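The Letter Shift

I took the job at Vunitum because it paid by the hour and you got to sit down. That was the whole thought process! My cousin had done a summer there tagging pictures of parking lots, and she said the coffee was decent and they let you wear headphones, so I filled out the form in May and started that Wednesday.

They put me on letters. You sit at a table with two handles in front of you, you squeeze the right one, and across the room (well, across the table, it felt like across the room at first) the arm does what your hand does. Pick up a foam letter, put it on a plate. Press the pedal, that's one example. Put the letters back any old way, do it again. The target on the whiteboard was 3,000 by the end of the month, and someone had drawn a sad snail next to it.

"Don't be good at it," Anqi Guo told me on my first morning. She ran our room. "If you're too good it only ever sees things go right. Be a person."

I was extremely a person. I dropped the k eleven times before lunch. I shoved an entire plate into my own water cup. Guangming Xie, at the next table, was on week five and had these lovely slow hands, like he was putting babies to bed, and he'd look over now and then and just breathe out through his nose.

What I hadn't expected was how bored I wouldn't be. You start spelling things, is what happens. The sheet says any letters, any order, so who's going to stop you? I did my dog's name. I did my ex's name and then scattered it with more force than the sheet called for. By my second week Guangming and I had a thing going where one of us would leave half a word at the end of a shift and the other one had to finish it in the morning. He left me "tro" once and I spent 21 examples trying to get somewhere decent with it before he told me it was Trostitz, the town his landlady came from, and that's cheating, you can't use towns. We don't even have two t's at that table.

Then they ran the thing on its own for the first time. They'd trained it on 3,672 examples, everybody's mixed in together, and 323 of them were mine, which I knew because I'd asked, and Anqi had looked it up with a very patient face. People came down from the Campos team on the second floor and stood along the wall eating crackers. The arm went out over the table. And it paused! Right above the letter, a little hitch to the left, then down. I do that. I've always done that, I do it with my car keys, I do it with the last slice of pizza. My mother does it.

"That's you," Guangming said.

"Lots of people do that," I said, and went kind of hot in the face.

It missed the letter, by the way. Closed on nothing, lifted up nothing, and carried the nothing over to the plate with so much care. Somebody from Campos clapped. Anqi wrote something down and said okay, more examples, everyone, and we all went back to our chairs.

I stayed late that night. The others had gone off to Zullier for noodles and I said I'd catch up, and I squeezed the handle and got going again.

My word for Guangming was going to be "family," which I thought was pretty sweet of me, considering the landlady thing. I'd checked on the rules and he couldn't say a word about it. By the time I let go of the handle I had three letters bunched up on the green plate, a yellow one, a turquoise one and a darker green one, all leaning on each other and none of them in any order you could read, and the yellow s was still lying out on the brown table with the orange one farther up, and I looked at the fingers hanging there wide open and thought, well, he can sort it out in the morning. Then I got my coat and went for noodles.

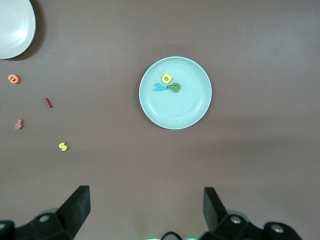
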